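Forum > Teaching by hand > Grippers

Folding demos keep failing on knits
Ylva Solheim

Doing clothes folding with a hand-held gripper, 69 demos so far. Towels fine. Knits are a mess, fingers close on the top layer only or slide off the fold. Policy copies exactly that. Do I need new tips or am I just demoing badly? 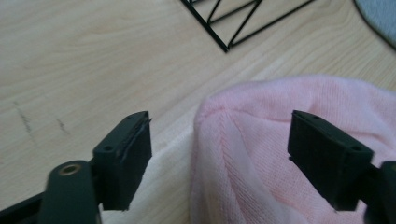 Pink knit, ribbed fingers open.

Fladton
Demoing badly, sorry. Come in lower, go across the fold and not along it, close slow. Pause before you lift. And throw out the bad grabs, dont keep them "for variety". I dropped a third of mine and it got better with the same tips.

soklow_m
Use teleop instead

Makham
Check your finger width is getting logged right too. Mine lagged 3 frames behind the video, looked just like slipping. Took me 2 evenings to find.

Comments
Ylva Solheim: log was ok. redoing the knits slower tonight
Ljungberg: teleop is worse for cloth imo, you cant feel teh fabric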